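생활디자인 탐구 과제 보고서
파란 그릇과 노란 상자: 책상 위 작은 물건 정리하기

1. 왜 이런 주제를 골랐나

저는 책상이 늘 엉망인 사람입니다. 클립, 지우개, 영수증, 사탕 껍질이 한데 뒤섞여 있어서 뭘 하나 찾으려면 일단 다 밀어 놓고 시작해요. 그래서 이번 학기 과제는 거창한 가구 말고 '작은 물건의 자리'로 정했습니다. 같은 조인 Rokeya Bhuiyan도 처음엔 너무 시시하지 않냐고 했는데, 자기 필통을 한번 쏟아 보더니 바로 찬성하더라고요(진짜 볼 만했어요!).

조사하고 싶었던 건 간단합니다. 눈에 띄는 색의 그릇이 하나 있으면 물건이 거기로 모일까? 그리고 바닥에 천을 깔면 정리가 편해질까? 두 가지예요.

2. 준비한 것

그릇은 파란색 둥근 플라스틱으로 골랐습니다. 동네 Wolisora 매장에서 2,739원을 주고 샀고, 영수증은 보고서 뒤에 붙였어요. 흰색이랑 끝까지 고민했지만 밝은 천 위에서는 파란색이 훨씬 잘 보일 것 같았습니다.
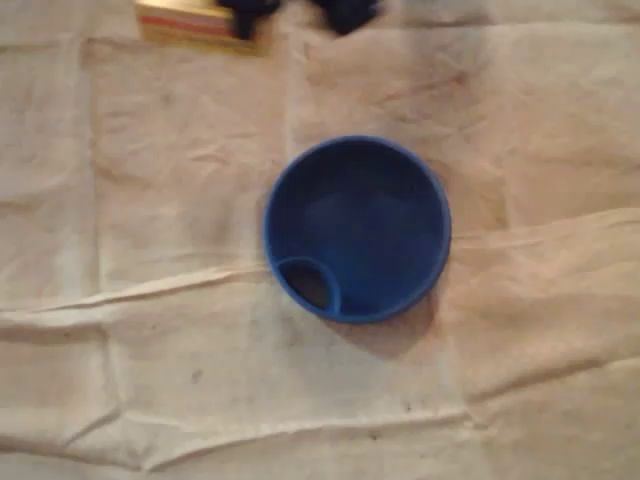
천은 집에 있던 걸 썼는데 다림질을 안 해서 주름이 그대로예요. Chathurika Mollah 선생님이 중간 점검 때 천을 펴고 하면 어떻겠냐고 하셨지만, 저는 그냥 두자고 우겼습니다. 실제 책상도 그렇게 반듯하지 않으니까요. 그리고 살짝 주름진 천은 작은 물건이 덜 미끄러질 거라는 기대도 있었고요.

옮길 물건은 노란색 작은 상자로 정했습니다. 크기가 작고 길쭉해서 아무 데나 굴러다니기 딱 좋은 모양이에요. 사실 클립으로 하고 싶었는데 너무 작아서 멀리서는 어디 있는지도 안 보이더라고요.

3. 진행 방법

일요일 오후에 했고, 순서는 이랬습니다.

먼저 천을 깔고 그릇 자리를 정합니다. 다음으로 상자를 천 위 아무 곳에나 놓습니다. 그다음 상자를 그릇으로 옮기고, 꺼내서 다른 자리에 놓고, 또 옮깁니다. 이걸 40번 반복하는 게 목표였어요. 원래 계획서에는 200번이라고 써 놨는데, 계획서 쓸 때의 저는 너무 의욕이 넘쳤습니다. 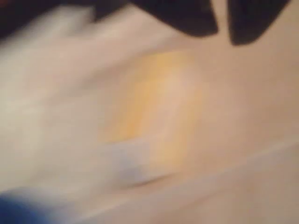
사진 2. 흔들려서 흐릿하지만 노란색과 파란색은 구분된다.

이렇게 흔들린 사진이 꽤 나왔는데, 보다 보니 오히려 재미있는 점이 있었어요. 모양은 다 뭉개져도 색은 남는다는 거예요! Rokeya가 "그럼 정리함은 글씨 라벨보다 색 라벨이 낫겠네" 하고 말했고, 이 말은 그대로 제안 항목에 넣었습니다.

4. 자리에 대한 메모

그릇과 상자를 어떻게 놓느냐에 따라 느낌이 많이 달랐습니다. 상자를 그릇 왼쪽 위에 비스듬히 둔 배치가 저는 제일 마음에 들었어요. 둘 사이에 빈 천이 조금 남아 있어서 무엇이 '안'이고 무엇이 '밖'인지 한눈에 들어옵니다. 천에 난 접힌 선이 격자처럼 되어 있는 것도 은근히 도움이 됐어요. 자를 대지 않아도 "한 칸 옆" 하고 말하면 서로 알아들었거든요.
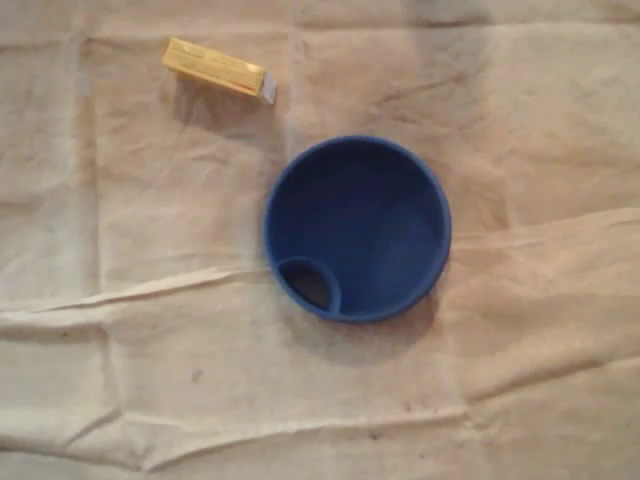

5. 해 보니 어땠나

제일 신경 쓰인 건 그릇 크기였습니다. 살 때는 넉넉해 보였는데 길쭉한 상자를 넣으려고 하니까 방향이 중요해졌어요. 가로로 들고 내려놓을지, 한쪽 끝부터 넣을지에 따라 손이 가는 순서가 달라집니다. 저는 한쪽 끝부터 넣는 쪽이 편했고 Rokeya는 반대였어요. 이건 취향 차이 같습니다.

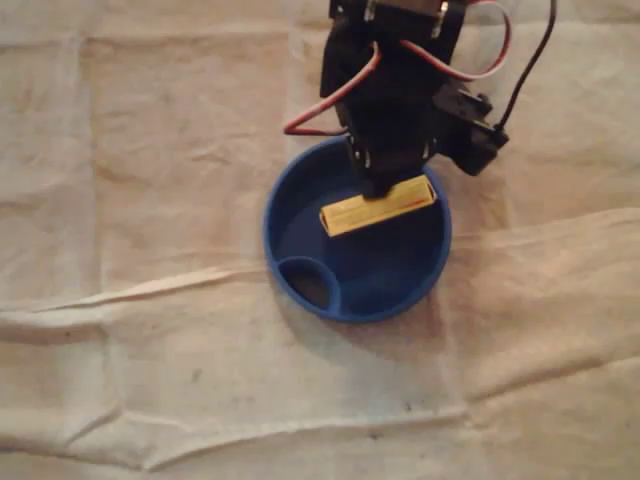
사진 4. 파란 그릇 바로 위의 노란 상자. 대각선 방향이다.

그릇 테두리가 둥글고 매끈한 점도 좋았습니다. 처음에 후보였던 Jodance 서랍 칸막이는 모서리가 각져서 작은 물건을 집어낼 때 손톱이 자꾸 걸렸거든요. 대신 그릇은 쌓아 두기가 애매하고, 서랍 안에 넣으면 옆 공간이 많이 남습니다. 이 문제는 아직 해결을 못 했어요.

6. 제안과 남은 일

조원들끼리 점수를 매겨 봤는데 그릇의 '찾기 쉬움'은 10점 만점에 9점이 나왔습니다. 점수 준 사람이 우리뿐이라 너무 믿지는 말아 주세요. 다음에는 색이 다른 그릇을 나란히 놓고, 종이류와 필기구를 나눠 담아 볼 생각입니다. 천 대신 Skilon 매트를 깔자는 의견도 있었는데 가격을 보고 일단 미뤘어요.

5월 발표 때는 그릇을 직접 들고 가겠습니다. 지금은 제 책상에서 지우개 담는 용도로 쓰고 있어요.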